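Gedari holds off on arm order until simulated switch task is repeated on hardware

Gedari said in January it will not yet buy the 19 robot arms in its draft budget for the Kuvlow plant. The supplier, Fendano, has shown one arm and one small lever switch, all in simulation.

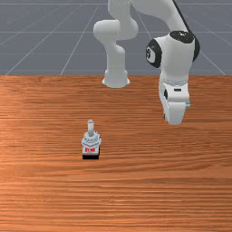 A bare tabletop is an easy place to work. Our benches are crowded, and a render says little about downtime, spare parts or floor space. 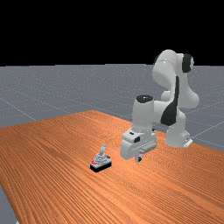
What we will pay for

Gedari will fund 3 arms for a trial of up to 60 shifts at the Górecki line — and no more until the results are in.
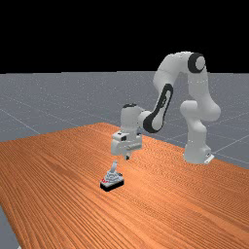 Simulated arm above the switch device. Render.

Fendano's quote leaves out guarding and training. 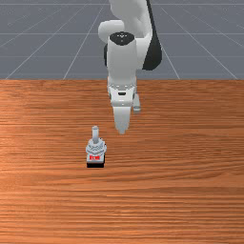 The remaining money stays frozen unless the trial arms finish 89 percent of cycles without help.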